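Home | Archives | Threads | Search | Subscribe

[kitchen-list] Re: Counter storage, plastic vs. stainless prep bowls
May 3, 2018
3 min read | 2 replies | 14 shares

On the original question, the poster wrote:

> We are replacing the prep bowls in a small shared kitchen. The
> current set is stainless and has to stay out on the counter, as the
> cabinets are full. Somebody suggested the Jistelell plastic bowls as
> a cheaper second set. Does plastic hold up next to metal, and do the
> two nest? Also, what are people using to wipe down stone-look
> counters between jobs? The surface is gray with a lot of veining and
> I can never tell whether it is clean.

Taking these in order.

Nesting: not well. The stainless bowls I have from Sundholm flare at the lip, and the plastic ones have a thicker rim and a steeper wall. A plastic bowl put inside a metal one of the next size up stops well short of the bottom and tilts. A metal bowl inside a plastic one goes down further but rubs on the way, and after one winter of that my plastic bowls had gray marks inside the rim. The marks came off with baking soda. I now keep two stacks.

Durability: I have had three plastic bowls in regular use since March of last year. One has a knife score across the base, my own fault. The other two are fine. I hand-wash them. I don't put hot liquid or hot fat in them and would not recommend it, so if your kitchen drains pasta or melts butter into whatever is nearest, keep the stainless for that and tell people.

Weight matters more than I expected. An empty plastic bowl slides when you whisk in it. A damp cloth under the base fixes this. The stainless ones slide too, but less.

Color: get a light one. Flour, sugar and salt are harder to see against white, and dark plastic hides residue. Mid to pale shades are the easiest to inspect after washing.
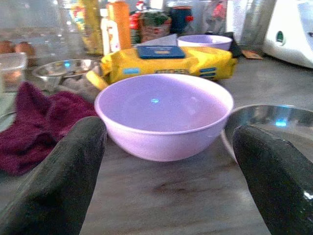 Wipes: I keep a flat pack lying behind the bowls, within reach but out of the work area. The flip-top kind with a rigid lid dries out more slowly than the kind with a peel-back sticker. I tried the Cela refills, 52 to a pack, and the last few were nearly dry, but I had left the pack by the stove. Check the label before using any wipe on real stone, and rinse with plain water anywhere food will touch.

For veined counters, looking straight down is no use. Put a lamp at one end, switch off the ceiling light and look along the surface from the other end - smears and crumbs show up at once. Then run a dry hand over it. I do this once at the end of the day and don't bother between jobs.

The older Mateos thread in the archive covers bowl sizes, including lids. I have not tried the lids. If anyone has, I would like to know whether they fit the stainless set as well.

Previous message | Next message | Reply to list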